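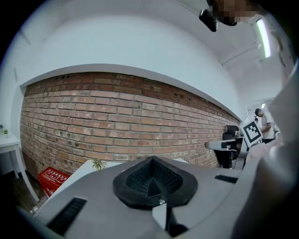 How to Run a Demo Afternoon for a Robot Gripper

If you have a hand-held gripper in your lab or shop, sooner or later somebody is going to ask if they can bring a few people over to see it. Say yes! We have hosted visitors at the Niltville workshop often enough now that I finally sat down and wrote out how we do it, partly for the folks at our Hagedorn site who want to hold their own open day this February, and partly so I can stop answering the same emails one at a time.

I'm writing for a small team with one room, a hand-held gripper, at least one arm and a group of guests who may never have stood near either. You can stretch it to fit a bigger place, but I would try it small first.

Step 1: Decide what people will do with their hands

Start here, before you touch the invitations. Guests forget slides very quickly, and they remember picking something up. A hand-held gripper is a wonderful thing for this, as you can pass it to a ten-year-old or to a retired machinist and they will both be grabbing at things within a minute or so.

Choose one job for the hand-held tool and one for the arm. Ours are moving small potted plants from a table to a low shelf (plastic ones, please, I have swept up enough soil) and a pick and place on the arm that repeats the same kind of move. Using the same objects in both places helps a lot. A visitor who has just fumbled a plant pot twice will look at the arm doing it with a good deal more respect.

Step 2: Walk the room

Do this the evening before, and do it slowly. Walk in through the door your visitors will use and look at the floor first. Boxes, panels leaning on things, extension cords, the chair that always drifts into the walkway – move whatever a person could back into while they are watching something else. If a box is part of the demonstration, tape its outline on the floor so it goes back to the same spot between groups.

Then mark a line for the arm. We use wide yellow tape at the full reach of the arm plus a good big step, and guests stay behind it whenever the arm has power. Do not trust your eye for this. Run the arm out to its longest pose with the room empty and measure from there.

Step 3: Check the markers and the lights

If your setup uses printed square markers, give each one a look in the same light you'll have for the visit. Curled corners and shiny tape are the usual trouble. We reprint ours on matte paper and glue them to something stiff. Overhead tubes can throw a glare right across a marker at one angle and be perfectly fine at another, so move the arm through its whole routine and watch the detection on the screen as it goes.

Write down which lamps were on. I once lost most of a morning to a blind that someone had kindly opened for the guests.

Step 4: Get the software ready

We run everything from a program called Wosine, which is our own and not very pretty. Whatever you use, make a separate demo profile with the speed turned down. Slow movement is easier to follow and a lot less alarming for people in the front row. Ours is capped at 50 percent, and I have never had a guest ask for faster.

Save the profile, restart the computer, and load it again from cold. Run the routine from beginning to end at least 13 times in a row without touching anything. If it stumbles on one of them, start your count again. It's dull work, so bring coffee.

Step 5: Clean the gripper

Wipe the pads with a barely damp cloth and let them dry while you do something else. Check every screw you can see, and snug up the ones that have backed out. Look into the vents for lint. The tool is going to be handed back and forth all afternoon by people who hold it in ways you would never think of, and a loose pad in the middle of somebody's turn takes the fun out of it.

If you carry a spare set of pads (ours come in a Huvex kit, part 716) put them in your pocket, where you can reach them without leaving the group.

Step 6: Give everyone on the team one job

You need one person to talk, one at the arm with a hand near the stop button, and one with the hand-held tool and the guests. Please don't combine the first two. Talking well and watching an arm closely are both full-time work, and I say that as somebody who tried it.

Mareike Kröger, who trained most of us, has her talkers practice on a person from a different department and stop every time that person looks puzzled. My own introduction went from twenty minutes to six that way, and I still think fondly of a few things she made me cut.

Step 7: Run the visit

Let people try the hand-held gripper first, then show them the arm. Show the stop button before any power goes on, and press it once while the arm is moving so they see what happens. Leave a long gap for questions after that. The good ones tend to come in the last few minutes, when coats are already going on.

If something fails, say what you think went wrong and let them watch you look for it. Our most popular visit so far had a dropped network cable in it.

Step 8: Write it up the same day

Note what broke, what people asked, and the cycle count on the arm. Ours stood at 2,937 after the last open day, and the note next to it says "tape the chair."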